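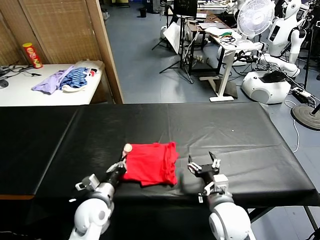
Castaño 3 review: bimanual planning for cloth, with a scheduler that finally behaves

By Notburga Aigner
Oct 30, 2022

Castaño is a planning and control package for two-arm manipulators. It takes a camera stream and a robot model, and it returns synchronized trajectories for both arms. Version 3 adds a deformable-object module, the part most readers will care about. I have been running it since August on garment folding and spreading, with T-shirts as the main test item.

Setup

Installation took most of a day. The core package builds cleanly, but the cloth module pulls in its own solver, and that solver wants a different version of the math library than the rest. Lorenz Reisinger maintains a patched build script on the user forum, and I recommend starting there. The robot model importer accepted our description file on the second attempt. The first failed on a mimic joint in the gripper, with an error message that named the wrong link.

Hand-eye calibration is handled by a guided tool. It asks for 8 poses per arm. The residual is reported per pose, so a bad one can be dropped and retaken without repeating the set.

Perception

The segmentation stage is color-assisted and works best with strong contrast. A red shirt on a black table cover is close to the easiest case it can be given, and the mask was stable there. Dark gray fabric on the same cover was a different matter: the mask lost sleeves and merged with creases in the sheet. There is a depth-only mode for such cases, with coarser edges.

Grasp candidates come from a corner and edge detector. On a spread garment its choices are sensible. On a bunched one it tends to rank fold edges as true hems, and the documentation admits this in a footnote. The workaround is to enable the exploratory lift, in which one arm picks a high point and the detector runs again on the hanging cloth.

Planning and control

The two-arm planner is the best part of the package. Version 2 planned each arm separately and checked for collisions afterward, with frequent stalls when the grippers had to work close together. Version 3 plans both in one space and adds a fabric constraint that limits the distance between the grasp points. Set that limit from the flat width of the garment. The default is too generous and the cloth gets pulled taut.

With both upper corners of a cloth held, the lift and drag motions come out symmetric and the timing offset between the arms is small enough to ignore. Planning time is acceptable at 700 ms for a typical paired move on our workstation. Adding the side table as a collision object made no noticeable difference.

Contact detection needs work. It relies on joint torque estimates, and a light press on fabric over a hard surface sits near the noise floor. I lowered the threshold, got false stops, and raised it again. 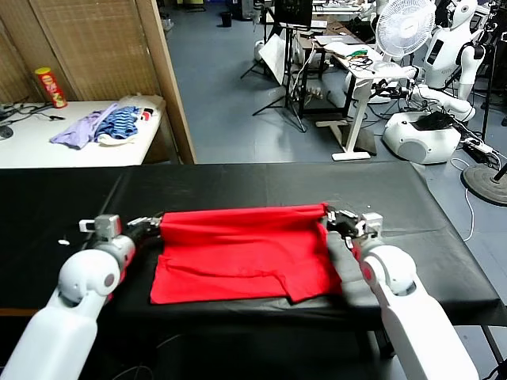
Tooling and logs

The timeline viewer shows commanded and measured gripper width, the active mask and the planner state on one axis. Scrubbing is fast up to 3,000 steps and sluggish beyond that. Export to plain text works. Export to the older Ilham format drops the left gripper channel — a known bug, still open.

Verdict

Upgrade if you work with two arms and fabric. Stay on version 2 if you only handle rigid parts, as the new planner brings little there and the configuration files have to be rewritten.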